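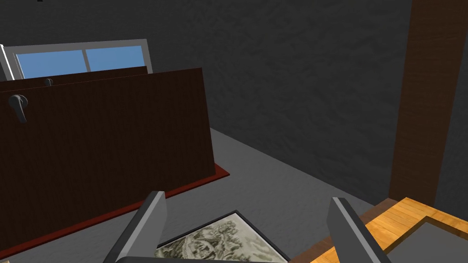 Handout 4: Paying for a Manipulation Cell
Flatville evening course, Buying Automation for Small Shops
May 25, 2019

Read this before you fill in the budget sheet. It covers the stage where most of you will be talked into spending too early, namely simulation first, hardware second.

1. What a simulated room tells you

Vendors like to open with a rendered room. The one we are using has a framed picture lying flat on a gray floor, a big dark cabinet with a lever handle, a pillar and a pair of gripper fingers. Fine. You can learn things from it about reach and viewing angle, and whether a large piece of furniture blocks the approach. You can't learn what the floor will do to your casters or how often somebody will have to clean a sensor. When a sales deck says "validated in simulation," write down which question was validated. If you can't find one, the line is worth zero on your sheet.

The course case is Postness, a small firm that restores and ships furniture and wants a two-arm station for moving framed work and screens. Their first quote came from Sarlow. It had 9 lines, and 4 of them were software.

2. Thin, wide, awkward things

Price the gripper against the worst object you own. Small blocks are what gets demonstrated, and everything looks good holding a small block. A lattice panel is another matter. Its dividers are thin, the panes sit slightly lower than the strips, and an open two-finger gripper above it has to choose a place to close.

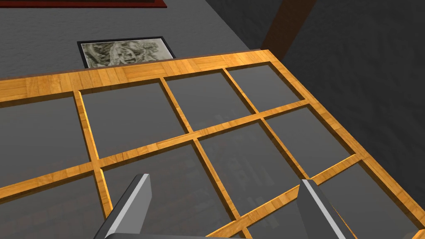

Ask what the fingers are allowed to touch. If the answer is "the outer rail only," then the opening width of the gripper becomes your controlling number, and it should be in the contract. Ask also who pays for the second set of fingers. There is always a second set. Sarlow listed fingers as "included" and then, on the last page, as a consumable.

Glass-like surfaces deserve their own line. Gray see-through panes are easy to draw and may be hard for a depth camera to measure. I would not accept a rendered trial as evidence on this point from any supplier, and I would hold back part of the payment until a real panel has been handled in your own building.

3. One arm or two

The Postness request says two arms. I remain unconvinced. A second arm brings another controller, more cable, more training and a bigger guarded area, and for much of the day it may just wait. The argument for it is the size of the screens, which is a decent argument if the screens are most of the work. Go through April's job tickets in the case packet before you agree.

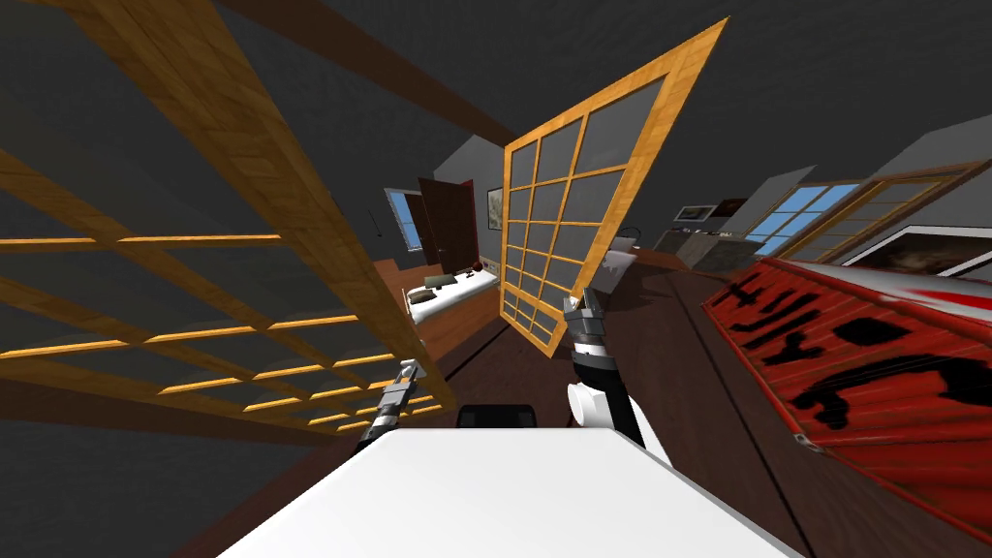 Look hard at the table too. Arms that share a white tabletop with nothing much on it are in the best position they will ever be in. Your table will have tape and invoices on it. Budget for a place to put those things, and for floor space on the far side, where large panels will need to stand.

4. Numbers for the exercise

Integration visit, per day: $3,333
Simulation license, per month: $186
Days of integration in the Sarlow quote: 4
Days in the competing Avcı quote: 9

Avcı looks expensive until you read what happens on day five of the Sarlow plan, which is that the meter keeps running at the same rate with no cap. Work out both totals with the license kept for a full year. Then work them out again with the license dropped once the cell is running, and say who at Postness would notice it was gone.

5. To bring next session

The completed sheet, one page at most
A list of every claim in the quotes that rests on simulation alone
Your one-arm or two-arm decision, with the ticket counts behind it
Two questions you would put to Sarlow in writing

Sheets with a payback period but no maintenance line will be handed back unread.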